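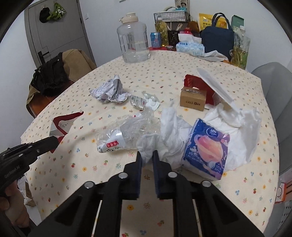
The Long Lunch

Pierina Santoro has been late for lunch every Sunday for 33 years, and the lunch is at her own house. She is in the garden when the guests arrive, or in the bath, or on the phone to her sister. The guests let themselves in and start on the olives.

I was told to come at one. At a quarter to two I was still standing in a kitchen in Judmont with a man called Adelmo Guerra, who was explaining that the secret of the household was never to ask when anything would be ready. He had asked once, in July, and was given a bag of broad beans to shell.

The long lunch is supposed to be dying. I have read this in several newspapers, usually over a sandwich. We eat at desks, in cars, on the edge of the bath while a toddler throws ducks at us. The proper midday meal, with courses and an argument, is spoken of the way people speak of steam trains, and by much the same people.

At Pierina's it is in rude health, though I am less sure about the guests. There were 14 of us by the time the soup came, on chairs from every room, including one that I suspect belonged to a piano. My neighbour had driven over from Melis and planned to be home by four. She said this to the whole table and the whole table laughed at her.

The food is good without being remarkable. Pierina overcooks pasta and knows it. She will not be told about salt. The roast arrives when you have stopped believing in it, and there is always a pudding brought by someone who was asked not to bring one. What keeps people there is the talk, which on my visit covered drains, a cousin's divorce, the bus to Plimum and whether it is ever right to own a white sofa. The sofa took the better part of an hour. Two people have still not made up.

I asked Pierina how she had kept it going so long. She said she had tried to stop twice and people came anyway – the second time she hid upstairs and could hear them looking for the good glasses.

I got away at roughly 5, carrying half a tart and somebody else's umbrella. The woman from Melis was doing the washing up.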